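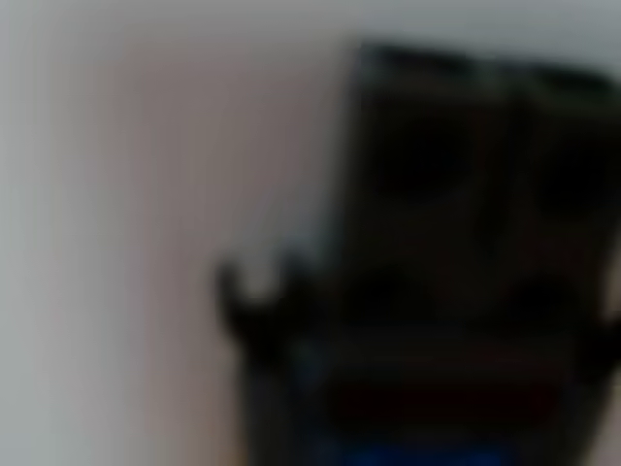
*Last updated: July, 9:40 a.m.*

So I've been painting the hallway. If you wrote in last month to ask why there was no soup recipe, that's your answer, and the soup will have to wait until I can find the kitchen table again (there's a drop cloth on it, and on the drop cloth is everything that used to be in the hallway).

It started with a coat hook. I took the old hook down, and behind it was a neat little circle of yellow from whoever lived in this apartment before the people who lived in it before me. A really good yellow, too, like the inside of a lemon cake. I went around for a week unable to stop looking at it. Then I went and got a scraper, which was dumb, because once you've scraped a patch the size of a dinner plate you're painting the whole hallway whether you planned to or not.

There were layers. Under my beige was a mint green. Under the mint green was the yellow, and under the yellow was a kind of brick color that came off in flakes and got into my socks. My downstairs neighbor, Ruairi Jardine, came up to see what the scratching was, and he stood there for a long time with his hand flat on the wall. He's been in the building longer than any of us. He remembers the mint green going on, and he remembers that everybody hated it.

I wanted to go back to the yellow. I got as far as taping up a sample, and by four in the afternoon the hallway looked like the inside of a school bus. There's only the one window, at the far end, and it faces a brick wall, so whatever color you choose, you're going to see it mostly by lamplight. I put a 60-watt bulb in the ceiling fixture and the yellow got worse. I took the bulb out and ate my dinner on the stairs.

Gray was not my idea. I want that on the record! I have always thought of gray as what people paint a place when they're about to sell it. But I took the bus out to Cowie to talk to Raili Pitkänen, whose paint counter I have been going to since I needed one can of white for a bookshelf, and she asked me three questions: which way does the window face, what's on the floor, and do you take your shoes off in there. I still don't know what the shoes had to do with it. She pulled out a strip of grays and fanned them on the counter, and I'd have sworn every one of them was the same.

They were not the same. I took six of the cards home and stuck them up with tape, and by the next morning one was purple, one was almost green and one looked like wet cement.
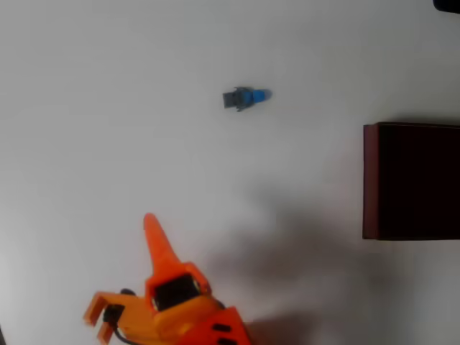

**Sornasholm, July**

A few of you have been through this already, and you have opinions. Thank you for all of them, including the long ones. Evander Ogilvie wrote to say that I should paint big squares directly on the wall and skip the cards altogether. Evander Dow (no relation, and as far as I know they've never met) wrote to say that I should never, ever paint squares on the wall, because you'll see the edges of them through the final coat until the day you move out. His way is to paint a piece of poster board, leave a white border around it, and carry it from spot to spot.

I tried both. Sorry, Evander O., but I'm with Evander D. on this one. The poster board was so much easier to live with. I could lean it by the front door in the morning and stick it down at the dark end at night, and when I was sick of it I could put it in the closet. The squares just sat there and looked at me. And he's right about the edges, too. I had to sand mine down afterward, and I can still find the top one if I put my cheek against the wall, which I admit I have done.

The white border matters more than I expected. Without it you're seeing the new color right up against the old one, and my old one is beige, and next to beige every gray on earth goes blue. With a strip of white around it the color calms down and you can get an idea of what it's really doing.

I also had a letter from Donnie Leckie, who painted houses for a living before his knees gave out, and I'm going to copy out a chunk of it here because it's better than anything I'd have come up with:

> Look at it when you are tired. Everybody looks at paint on a Saturday morning with a cup of coffee and the sun out, and then they live with it in the evenings in February. Come home from work, don't put your bag down, and look at it then. If you can stand it then, buy it.

All right, Donnie, I know, that has a Saturday in it and it's July, so February I had to imagine. But I did come home with my bag on my shoulder and look at it, three nights running. Two of the grays lost. One of them made me feel like I was waiting for a dentist.

The one that won is called Mosell, and it's from Grato, and on the card it's the most boring of the whole bunch. It's a middle gray that leans a tiny bit warm. On my wall it's soft in the morning, flat at noon, and after dark, with the lamp on, it goes a bit like the outside of a mushroom. I love it. I did not expect to be a person who loves a gray, but there you go.

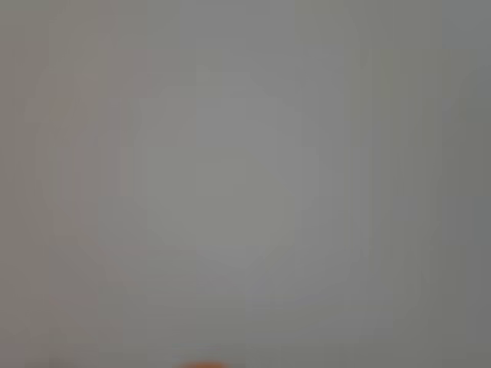

*Gray, and a little paler toward the middle.*

A few practical things, for those of you who asked.

**Money.** I gave myself $200 for the whole job and I came in under it, though only because Ruairi lent me his ladder and I already owned a decent brush. Please buy a decent brush. I used a cheap one for the first stretch of baseboard and spent the next evening picking bristles out with tweezers.

**Washing the walls.** I skipped this the last time I painted anything and the tape pulled the paint right off with it. This time I washed everything with warm water and a drop of dish soap, then went over it again with plain water, and let it dry overnight. It's boring. Put the radio on.

**Finish.** I went with eggshell. Flat would have been prettier, and Raili said so, but it's a hallway, and I bring a bicycle through it. Anything with more shine than eggshell would have shown up every bump from my scraping adventure.

**How long it takes.** Longer than you think, and almost none of it is painting. The painting part was two evenings. The rest was filling, sanding, wiping up the dust from the sanding, finding out I'd missed a hole, and filling that. In between coats I did most of a 1000-piece puzzle of a harbor, and I'd like to tell you it's finished too, but it's on the kitchen table. Under the drop cloth. With the coats on top.

**Did you keep any of the yellow?** So many of you asked this! Yes. There's a strip of it left inside the closet, down low on the left, where the mint green and the brick color show along the edge as well. I sanded it smooth and left it alone. When I reach in for my boots I can see it, and I've shown it to everybody who's come over, whether they asked or not. Ruairi says the next person will scrape the whole closet. I hope they do.

I'm leaving the ceiling for now. It's white, it's fine, my neck hurts.

Next up is the door. I had planned on the same gray, but Raili slipped a card for a dark green into my bag when I was paying, and now it's taped up by the lock and I see it every time I go out. If you've got a dark green door, write and tell me how it looks in bad light, and whether it shows fingerprints. I'd especially like to hear from anybody who has one at the end of a narrow hall — mine is barely wide enough for me and the bicycle together, and I'm a little afraid it'll feel like walking into a hedge.

Soup next month, if I can get to the stove.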